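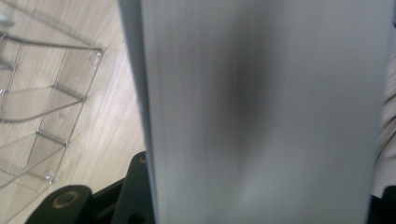
How do you teach a robot to tidy up?

I love books. I'm also terrible at putting them away, and so is Greso. Greso is the robot at the Latuheru lab, where I work, and last January it couldn't put a book in a holder to save its life. It could do sums faster than all of us put together – but a book? Splat, every time.

You might think we'd just type in some instructions. I tried that once! "Pick up the book. Put it in the gap." But how hard should a robot squeeze? How far should it tip the book? When should it let go? You know all that without thinking, and it's really hard to turn into words.

So we used a different trick. We let Greso copy us.

Borrowing a robot's hands

First, a person has to pretend to be the robot. You hold a gripper in each hand, a bit like a big pair of tongs with two fingers, and you do the job using only those. No cheating with your thumbs! There's a camera on the gripper, so it records what the job looks like from right down by the fingers.

Those views can be quite odd. Sometimes a big pale blurry thing fills up most of the picture and you have to puzzle out what's what. A computer has to puzzle it out too, and it needs lots and lots of practice.

The fingers have dark foam pads on the inside. Foam squashes a little when you squeeze it, and that helps it hold on to slippery things like shiny book covers. Pads do get tatty round the edges, though, like the toes of your favourite trainers. 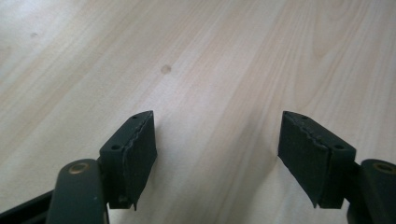
Again, again, again

One go at the job is called a demonstration. Pick up a book, carry it over, pop it in the holder, let go. Finished! Now do it again. We call our project Wenorer, and by the end we had 2,642 demonstrations. My arms were like noodles.

We tried hard not to do it the same way each time. If the book always started in one spot, Greso would only learn about that spot, and then it would be stuck the moment somebody nudged the table.
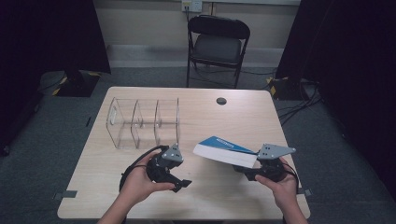
The see-through holder was my favourite bit, and the trickiest. Have you ever walked into a glass door? (I have.) Clear plastic is hard to spot, and you can see the wood of the table right through it. The computer has to look for little clues, such as shiny edges.

All those recordings go into a computer program called Bestomska. It compares what the camera saw with how the gripper moved, over and over, until it can make a good guess at what to do next. Then Greso has a turn on its own.

Did it work?

Mostly! We tested it in two ways. With around 300 demonstrations to learn from, Greso got a book into the holder in 2 tries out of every 5. With the whole lot it managed 4 out of 5. It still gets in a muddle with very thin books, and we're working on those next.

Try it at home

Borrow some kitchen tongs (ask first!) and see if you can stand a small book up between two boxes. Then shut one eye and have another go. Which was harder?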